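Speaker notes – Baking with frozen fruit, Lerkura food bloggers' meetup

Slide 1. Hello and welcome
Say hi, check the mic reaches the back row. Ask who has a bag of fruit at the bottom of the freezer right now. (Every hand, I bet!) Mine went in back in July and I've been baking from it ever since.

Slide 2. Straight from the freezer
Don't thaw for muffins or crumbles. Toss the fruit in a spoonful of flour and fold it in last – two or three turns of the spatula, then stop. Pass the cherry muffins around now so people can chew while I talk.

Slide 3. The crumble
400 g fruit, 2 tablespoons sugar, plenty of topping. Give it 7 extra minutes in the oven compared with fresh. I love this one with plums, and even more the next morning with cold yogurt!

Slide 4. When to thaw
Cheesecake tops, trifles, anything that doesn't go back in the oven. Thaw in a sieve over a bowl and keep the juice. Boil it down for syrup – so good on pancakes. Tell the story about the pink kitchen wall if time allows.

Slide 5. Linking up
Cliris link party opens tonight, 152 posts last time. Remind everyone to visit the blogs on either side of theirs. 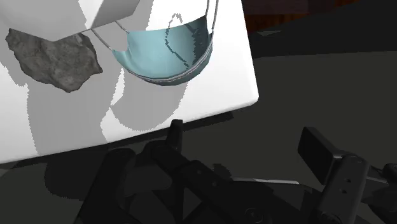
Slide 6. Questions
Recipe cards are by the door. Leave time for the gluten-free topping question, it always comes up.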